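The Refill Pouch Situation

I started buying refill pouches in March, when the Drodholm co-op put in a whole aisle of them and hung a banner over it about loving the planet. I love the planet as much as the next person who drives to the co-op. So I bought hand soap in a pouch, dish soap in a pouch, shampoo in a pouch, laundry stuff in a pouch, and something I took for fabric softener until I got it home and read the back, which said applesauce.

That should have been the warning. Everything now comes in a floppy bag with a spout on it. You could stock a nursery and a car wash off the same shelf.

The trouble with a pouch is that it has no opinion about where it should be. A bottle stands there. It's a bottle, it has a bottom, you put it down and walk off. A full pouch will stand if you press out the base with your thumb and talk to it nicely, and then at two in the morning it lies down and takes its friends along. I've been woken by this. I went out in my socks holding a shoe, ready to defend the household against a liter and a half of lavender.

A half-full pouch is worse. It won't stand at all. It slumps forward from the middle like somebody on the last train, and whatever is left runs down into the two bottom corners, where you will never get it out without scissors. I had a shelf of these in the utility closet for most of the spring. I could not have told you what was in any of them, or how much.

So, the closet. It's the narrow one between the bathroom and the back door, and the previous owners had fitted it with wire shelves, the kind with gaps exactly the width of a spout cap. I took those out first. Then I put in solid boards, cut down from a bed frame I'd been keeping in the garage under the heading of "good wood." (I have a lot of good wood. Most of it is going to be found by whoever clears the place out after me.) The boards look fine. One of them is a hair short and I've put the paper towels on it.

Then came the organizers, which is where the money went. I ordered a thing from Tumton called a pouch rail, a metal strip with clips, and you hang the pouches from it by their top seams. It held for a day. The clips are good clips. The problem is that a spout at the top corner makes the bag hang crooked, and a crooked bag works its way loose, slowly, with what I can only call patience. I came home on Monday to find the conditioner on the floor and the clip still up there, shut tight on nothing.

After that I went through a tray period.

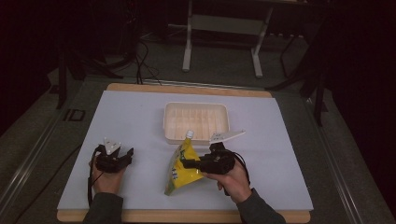
I still think trays are the right idea. Your pouch is going to end up on its side sooner or later, so you might as well let it lie down somewhere with a rim, and then if the cap lets go you've got a puddle with borders. It's the same thinking as a cookie sheet under a pie. Ribs or grooves in the bottom are a bonus, since a wet pouch on a flat smooth surface behaves like a fish. Mine with the ridges have stayed put. The plain ones I've moved to the kitchen, where they hold onions.

What you want to check is the length. I didn't. I bought four trays on the strength of the pictures and every one of them was a spout too short, so the bags had to go in bent, and a bag that's bent pushes its contents up toward the cap end, and you can work out the rest of it yourself. I worked it out with a mop. If you're buying, lay your biggest pouch flat on the floor, measure it with the cap on, and add a thumb.

Cap ends up, too. Prop that side of the tray on something. I use a folded dishcloth and it looks terrible.

I also tried decanting, which is what the pouch people want you to do in the first place. You keep one handsome bottle forever and feed it from the bag. I have the handsome bottles now. They're from the Feng place by the bus station that sells nothing but containers, and I spent 40 dollars in there on empty bottles, after a spring of congratulating myself on not buying bottles. Pouring is fine if you have three hands -- one for the bag, one for the bottle, one for the neck of the bag, which will fold over at the crucial moment and shut off the flow, and then unfold. A funnel helps. A clothespin on the folded corner helps more. Rolling the bag up from the bottom like toothpaste gets you another week of soap, and I'm a little ashamed of how much I enjoy it.

Current state of the closet, for those of you who have written in asking (two of you, and one was my sister): three trays on the middle board, dish and hand soap in the first, hair things in the second, laundry in the third. Food pouches are banned from the closet entirely and live in a drawer in the kitchen, on their sides, spouts all facing the same way. I wrote what's in each bag on a strip of masking tape, since the fronts are all leaves and waterfalls and the one useful word is printed in gray on the back. Opened bags get a rubber band. Unopened bags go in a shoebox up top, where they can fall over all they like.

The empties are in a sack by the door. The co-op used to take them and has stopped, and the banner is still up. There's a drop-off out at Trudside that accepts them if they've been rinsed and dried, and I want to know who has ever dried the inside of a pouch. I've got 23 of them pegged on the clothesline this afternoon, upside down, caps off, dripping on the patio. The neighbors have been out twice to look.

Next up is the drawer under the oven, which won't open all the way. I think it's a ladle.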